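Re: [swap-list] Packing for the March swap
From: Saulius Grīnberga
Date: 27 February 2018

Valdis Zariņš wrote:
> Are we bagging the small things again this year, or boxing them?
> The Werkow folks want to know before they start.

Hi Valdis, and hello everybody,

Bags, please! I know the boxes looked nicer, but I spent most of last evening at my table in Vuserden going through what we have left, and the cloudy plastic kind still wins for me (you can see a bit of color through it, and it folds over so easily). 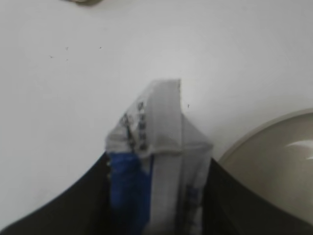
One of the bags, with the blue showing low on the left.

Don't fret about the small print, just put your own label on the front. I can bring 80 labels and 12 rolls of tape, and if Werkow needs more, do shout.

Warmly, and my best to your mother,
Saulius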